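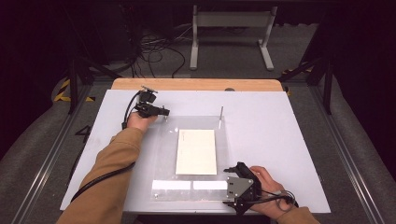
Card on the worktop, handout 4

We use cookies to remember your settings. Accept or read more.

Coming back to exercise after a break
Evening course, handout 4. Notes by Aleksandra Wasilewska

Last time we spoke about why people stop. Today we look at the return. A break of a few weeks takes away some fitness, mostly the endurance, while strength stays longer. Many people do not know this and they begin again with the same plan they had on their best day. After two sessions they have sore knees and they stop a second time.

Please write down for yourself: how long was my break, and what was my normal week before it? Half of that week is your starting point. If you walked 22 minutes each morning, start with 11. It will feel too easy — this is correct.
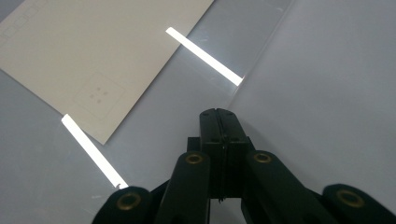

1. The first two weeks

Choose one activity only. Walking, swimming and slow cycling are all fine. Keep a speed at which you can speak full sentences. Rest at least one day between two sessions, even when you feel strong.

2. Weeks three to six

Now you may add a little time, but leave the speed as it was. When you reach 20 minutes without being tired the next morning, add a second activity, for example light work with a rubber band. Dilruba Gamage asked in the April group whether stretching counts as a session. For this plan it does not, you can do it on any day.

About food: do not cut your meals in the same weeks. Some of you showed me menus with 800 calories for the whole day, and with so little food the body has nothing for training. Eat normally, have something small after the session, and drink water before you are thirsty.

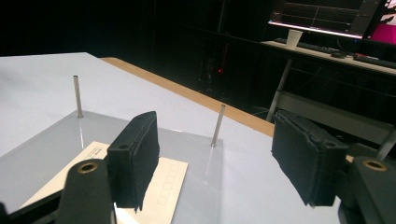 Khalil Sleiman wrote to me that he did all this and still missed the whole fourth week, and he wanted to know if he must go back to the beginning. No. After one missed week, repeat the last week you finished. After three missed weeks, go back to half again.

Homework: fill in the weekly sheet, also the days when you did nothing. Write one word for your mood. 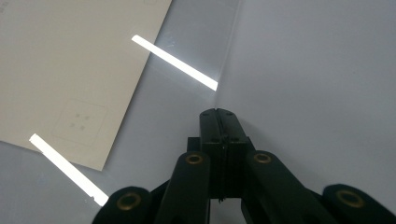 3. When to see a doctor first

Pain in the chest, dizziness, or a joint that is swollen: do not start before you have asked. The same is true after an operation.

Contact: Evis evening courses | Back to top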